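Notes from Utalham: orders are up, so where are the jobs?

Posted 2021-02-02

I've been getting the same question from readers for a few weeks now, so let me have a go at it. If the factories around Utalham are as busy as everyone says, why does the town still feel so flat?

First, the busy part is real. Peritz, which makes pump housings and is still the biggest employer on the east side, told suppliers in its January letter that the order book is full through May. Lozano has put its paint line back on two shifts. I drove past both lots last week and had trouble finding a space at the diner across the road, which I took as a good sign (and then waited forever for my eggs).

But look at the payroll numbers the county puts out and you get a different feeling. Manufacturing jobs in the county stood at 2,540 at the end of December. That's up 47 from the fall, and I'm glad for every one of those families, but we lost around 200 last spring and the gap is still mostly there. Output has come back a lot faster than people have.

Part of it is plain old overtime. When a plant manager isn't sure the orders will last, she asks the crew she has to stay late before she puts an ad in the paper. I'd do the same thing! Overtime is expensive per hour, but you can switch it off on short notice, and after the year we've all had that counts for a lot. The trouble is that overtime money lands with people who already have a job, and a good bit of it seems to be going into savings. Great for them, not so great for the shoe store.

Then there's freight. Dralirard, who haul most of what leaves the industrial park, raised their rates twice in 6 months, and smaller shops are eating the difference. One owner showed me his January bills and the shipping line was bigger than his rent. He'd like to hire. He's waiting to see what the next quote looks like first – and I bet he's got plenty of company.
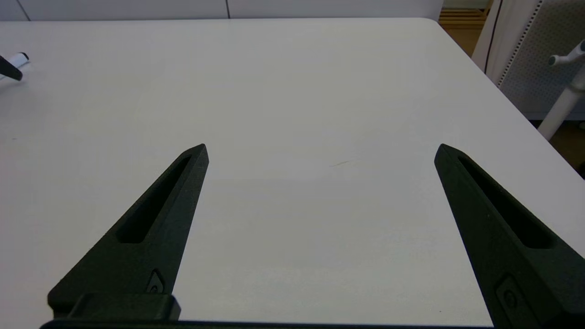

Spending on equipment is the other thing to watch this spring, and I think it will tell us more than the hiring ads do. A shop that buys new machinery is betting on several years of work, where a shop running overtime is betting on several weeks. It doesn't have to be a giant purchase, either. A pair of black gripper fingers with long slots cut through them, like these, goes in the same column of the books as a new press, and the small stuff adds up when enough shops are buying it. Whether it adds jobs is harder to say. In my experience the first year is a wash, and after that it depends on whether the orders keep coming.

So my guess, for what it's worth: a slow spring for hiring, a better summer, and a lot of tired people on overtime in between. The bank lending figures for the county come out later this month and I'll go through them in the next issue. If you run a business around here and your numbers look nothing like mine, write and tell me. I read everything, even the long ones.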